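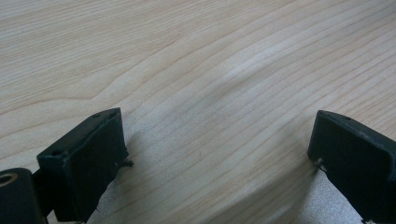
3. Installer la Menine et sortir le premier café

Si vous arrivez directement à cette section, vérifiez quand même que vous avez tout sorti du carton : la machine, le bac, le réservoir, le porte-filtre, les deux paniers (simple et double), le tasseur et le petit sachet avec le joint de rechange. Le sachet est scotché sous le rabat du fond. J'ai jeté le mien avec le carton la première fois, et j'ai passé une soirée au local à poubelles avec une lampe frontale !

Ce guide vaut pour la Menine à levier électrique et pour la version Menine Duo. Quand il y a une différence, je le signale. La notice fournie reste utile pour le schéma électrique, mais la traduction est franchement rude et l'ordre des étapes m'a fait tout recommencer, d'où ces pages.

3.1 Où la poser

Il faut un plan stable, de niveau, près d'une prise avec terre. La machine pèse 12 kg avec le réservoir plein et elle bouge un peu quand on verrouille le porte-filtre, alors évitez les dessertes à roulettes, même avec les freins. Gardez de la place au-dessus, car le réservoir se retire par le haut et on finit toujours par se cogner dans le meuble.
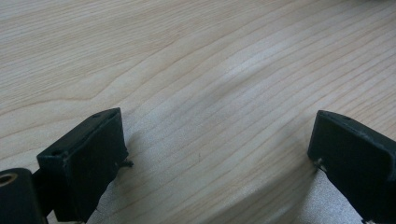 Bois clair, veinage bien visible. Sur ce type de surface, glissez un tapis de silicone sous la machine.

Le tapis que j'utilise est un Trurner, le modèle fin. N'importe lequel convient tant qu'il supporte la chaleur et dépasse un peu devant, là où ça goutte. Sur de la pierre ou de l'inox, je m'en passe.

Attention : ne branchez pas la machine sur une multiprise partagée avec un four, une bouilloire ou un grille-pain. La Menine tire 2 000 W pendant la chauffe et ma multiprise de l'époque a très mal vécu l'expérience.

3.2 Premier rinçage

Ne sautez pas cette étape, même si vous mourez d'envie d'un café. Il reste des résidus de fabrication dans le circuit et le goût est épouvantable (j'ai goûté, je suis comme ça).

1. Lavez le réservoir à l'eau tiède avec une goutte de liquide vaisselle. Pas de lave-vaisselle, le clapet du fond n'aime pas.
2. Remplissez d'eau fraîche jusqu'au repère MAX.
3. Remettez le réservoir en appuyant franchement. On doit sentir un petit clic. Sans clic, la pompe aspire de l'air et se met à hurler.
4. Posez un grand saladier sous le groupe, sans porte-filtre.
5. Allumez. Le voyant clignote orange, puis passe au blanc fixe.
6. Baissez le levier et laissez couler 10 secondes. Relevez. Attendez que le voyant revienne au blanc.
7. Recommencez jusqu'à ce que le réservoir soit presque vide.
8. Ouvrez la vapeur au-dessus du saladier, un bon coup, puis refermez et essuyez la buse.

Note pour la Duo : il y a deux circuits, et le rinçage du groupe ne nettoie pas la chaudière vapeur. Faites l'étape 8 plus longuement, en plusieurs fois, jusqu'à ce que ça sorte sans odeur.

Attention : la buse vapeur reste brûlante bien après l'arrêt. Prenez-la par la bague en caoutchouc et gardez un chiffon humide à côté.

3.3 Quelle eau ?

Je vais faire court parce que des forums entiers s'écharpent là-dessus. Si l'eau du robinet laisse des traces blanches dans votre bouilloire, filtrez-la. Moi j'utilise la cartouche Mukar qui se clipse au fond du réservoir, et je la change en même temps que je fais le détartrage. N'utilisez jamais d'eau déminéralisée pure : le capteur de niveau ne la voit pas et la machine affiche « réservoir vide » alors qu'il déborde.

Note : faites tremper la cartouche dans un verre d'eau avant de la clipser, sinon elle flotte, se coince sous le couvercle et fausse le niveau.

3.4 Régler le moulin

Les réglages qui suivent sont ceux du moulin Dudás, puisque c'est celui qu'on trouve le plus souvent vendu en lot avec la machine. Avec un autre moulin, partez d'une mouture d'espresso moyenne et fiez-vous au temps de coulée.

1. Videz la trémie et tournez la bague jusqu'au cran 12.
2. Mettez une petite poignée de grains et moulez à vide, pour chasser l'ancienne mouture. Jetez.
3. Descendez au cran 9, toujours moteur en marche. Serrer la bague à l'arrêt coince des grains entre les meules et après il faut tout démonter – j'ai donné.
4. Moulez directement dans le panier double, sans dépasser le trait intérieur.
5. Tapotez le porte-filtre pour égaliser, puis tassez bien droit. Inutile d'y mettre tout votre poids, c'est l'horizontalité qui compte.

3.5 Le premier vrai café

1. Laissez la machine chauffer avec le porte-filtre en place, à vide. Le voyant blanc s'allume bien avant que le métal soit chaud, alors patientez encore un peu.
2. Retirez le porte-filtre, essuyez le panier, dosez et tassez.
3. Faites couler un filet d'eau du groupe pendant une ou deux secondes.
4. Verrouillez, posez la tasse et baissez le levier tout de suite.
5. Relevez dès que le filet devient pâle et mousseux.

Le manomètre doit se caler vers le milieu de la zone verte. S'il reste en bas et que le café coule comme un robinet, serrez la mouture d'un cran. S'il grimpe dans le rouge et que rien ne sort, relevez le levier et desserrez d'un cran.

Attention : n'enlevez jamais le porte-filtre tant que l'aiguille n'est pas revenue à zéro. La pression restante projette du marc brûlant, et j'en ai retrouvé jusque derrière le frigo.

Ne changez qu'une chose à la fois. Si vous touchez à la mouture, gardez la même dose, et l'inverse. Je note mes essais au crayon sur le paquet de café, comme ça le réglage part avec le paquet quand je change de grains.

3.6 Avant d'éteindre

Videz le marc, remettez le porte-filtre sans le serrer (le joint s'écrase sinon), purgez la buse vapeur et videz le bac. Le détartrage est traité en section 5, avec la liste des produits à éviter.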